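Siham Rizk bought her work table in December, secondhand, from an office that was moving out of the Kevham building. She paid $55 for it and carried it up with her neighbor, Florian Pfister.

"I wanted something plain," she said. "My old one was glass, and every little thing you set down on it rang."

The table has a light wood-grain top and a round grommet hole near the back edge. Rizk said she has no plans to cover the hole. Small parts go in a white plastic basket with a strap handle, one of 3 she picked up at Nasrallah.

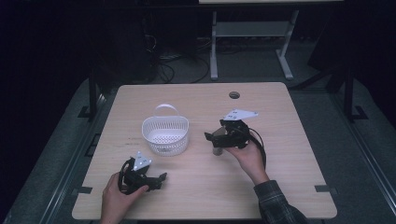
The table with the white basket on top.

The top came with a few scuffs. Pfister offered to sand them. Rizk turned him down.

"He sands everything," she said. "I wipe it with a damp cloth and leave it alone."

What she likes most is the grain, which runs at a slant and widens into arches in places. She said it took her a week to notice.
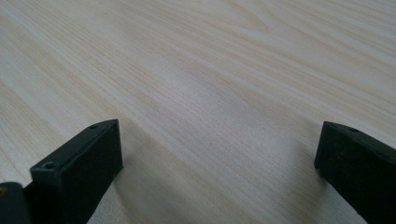
Pale grain on the tabletop.

Asked if she would buy new next time, Rizk said a table this size was $200 at Grulmont. "I'd still go look at the used ones first," she said.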